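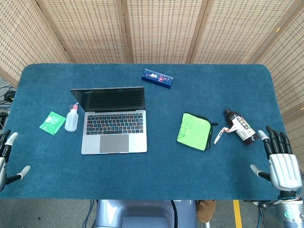

La limpieza de los ordenadores portátiles de préstamo fue el asunto principal de la reunión ordinaria de coordinación del Servicio de Equipos de Brunusstead, celebrada el 10 de diciembre de 2021 en la sede del Servicio, con asistencia de las áreas de Préstamo, Mantenimiento y Compras. Excusó su ausencia el área de Formación. La mesa de limpieza se dispone con el tapete verde azulado, el portátil abierto hacia el centro, el frasco blanco de boquilla fina a su izquierda y el paño verde lima doblado a la derecha, junto al frasco marrón. El área de Mantenimiento solicita que esta disposición se mantenga en todos los turnos, ya que en noviembre cada turno ordenaba el material a su manera y se perdía tiempo en buscarlo.

1. Lectura y aprobación del acta anterior

Se aprueba sin enmiendas. Queda pendiente el punto relativo a las fundas de transporte, que pasa a ruegos y preguntas.

2. Procedimiento de limpieza

Mantenimiento expone el borrador de la hoja de trabajo. Se acuerda que el equipo se limpie siempre apagado y desconectado de la corriente, y que el líquido se aplique sobre el paño y nunca sobre el teclado ni sobre la pantalla. El orden será pantalla, marco, teclado, panel táctil y, por último, tapa exterior.

Préstamo pregunta si cabe prescindir de la limpieza en los equipos devueltos el mismo día. Tras un breve debate se acuerda que no: todo equipo que vuelve al mostrador pasa por la mesa antes de salir de nuevo. Para los equipos con marcas persistentes se autoriza una segunda pasada; si las marcas siguen, se anota en la ficha y el equipo queda apartado.

Se acuerda asimismo que los frascos permanezcan cerrados mientras no se usen y que no se retire a medias ninguna etiqueta — varios envases del almacén están ya sin identificación legible —. El envase cuyo contenido no pueda acreditarse se entregará a Mantenimiento.

3. Estado del material

Compras informa de que quedan seis paños sin estrenar y dos tapetes de reserva. El pedido a la firma Grakell, previsto para octubre, no se ha recibido todavía. Se ha pedido presupuesto alternativo a Atevthorpe, que ofrece un plazo de entrega de dos semanas.

El gasto anual en productos de limpieza asciende a unos 1.000 euros. Se acuerda no aumentarlo y agrupar las compras en un único pedido, que se tramitará en marzo.

Respecto a los paños, Mantenimiento recuerda que deben lavarse aparte y sin suavizante. Los usados se depositarán en el cajón inferior, separados de los limpios.

4. Revisión de pantallas

Préstamo señala que algunas devoluciones se han dado por limpias con restos en la parte superior de la pantalla, zona en la que se apoyan los dedos al abrir la tapa. Con la pantalla en negro e inclinada hacia atrás se aprecian bien las manchas claras junto al borde superior. Se acuerda que la comprobación se haga de ese modo, antes de encender el equipo, y que conste en la ficha la inicial del turno.

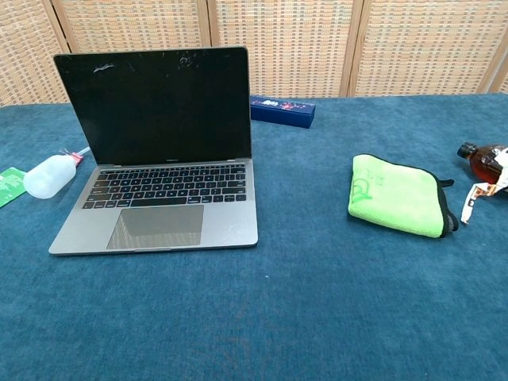

5. Sala y mobiliario

Se mantiene el uso de la sala Han para estas tareas. Préstamo propone trasladar la mesa junto a la ventana; Mantenimiento se opone por los reflejos en las pantallas. No hay acuerdo y el punto se traslada a la próxima reunión.

6. Ruegos y preguntas

Sobre las fundas de transporte, Compras presentará muestras de dos tamaños. Formación, por escrito, pide que la hoja de trabajo se cuelgue también en el aula. Se accede a lo solicitado.

Sin más asuntos que tratar, se levanta la sesión y se extiende la presente acta, que se remitirá a las áreas para su conformidad.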